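Nendar 814, détachant textile concentré
Marque : Claeys. Revendu par Grerkero. Flacon avec bouchon doseur.

Le fabricant promet « toutes taches, toutes fibres, dès 30 degrés ». On a déjà lu ça sur d'autres flacons. Sur l'herbe et le café frais, le 814 fait son travail. Sur le gras cuit, il faut insister, et le résultat ne vaut guère mieux qu'un savon au fiel à moitié prix.

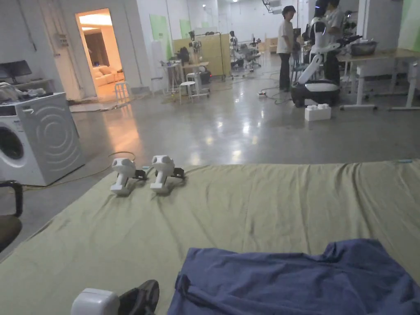 La fiche technique parle d'une « action enzymatique renforcée », sans dire par rapport à quoi. Nous avons posé la question à Claeys et reçu la même phrase en plus long. À éviter sur la laine et la soie, quoi qu'en dise l'étiquette.

Dosage : deux bouchons par lessive, ou pur sur la tache. Laisser agir plus de 30 minutes, ce que la publicité oublie de préciser.

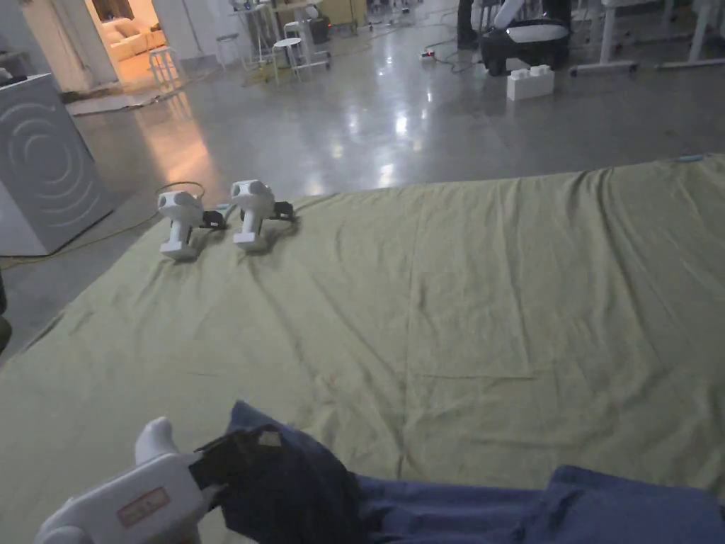
Folke Torvik trouve que nous sommes sévères : il s'en sert sur des cols de chemise depuis janvier et n'est pas revenu au Vellia, qui laissait selon lui une auréole une fois sur deux. Dont acte, mais les cols sont le cas facile.

Parfum : « brise de lin ». Assez tenace, et il n'existe pas de version sans.

Recharge : vendue à part, à peine moins chère que le flacon. L'argument écologique attendra.
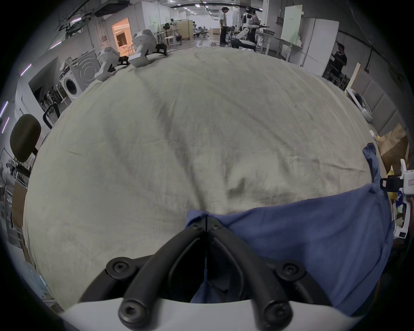
Tissu bleu sur drap crème.

Disponibilité : en stock. Flacon ouvert ni repris ni échangé.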